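Desk supplies: highlighters and trays

Mar 26, 2024

The stationery order for the second floor has been revised following the review by Jean Niven and Ayman Nseir. Green highlighters are now a stock item, with a limit of two per desk. The model is the deli S600, in a black body with the green section at one end. Each desk also receives a black tray divided into compartments, for pens and small items.
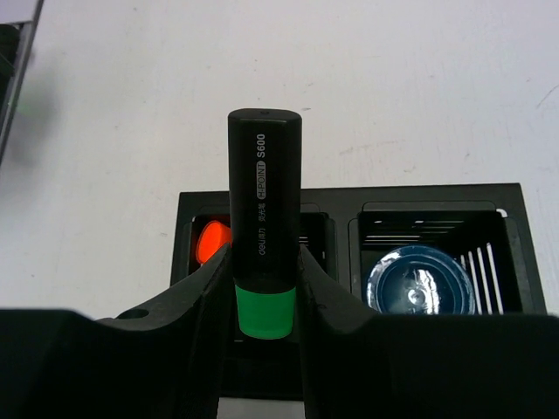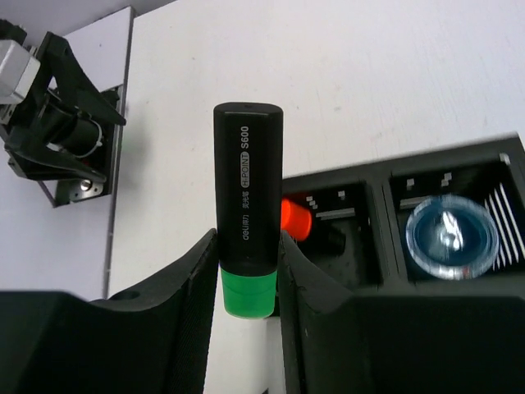
Deli S600 highlighter in black and green, with a compartmented black tray on the tabletop.

Existing stock from the Moltska cupboard should be used up before new pens are requested. Requests go to Juraj Štefanec and are filled within three working days. The next stock check is in June.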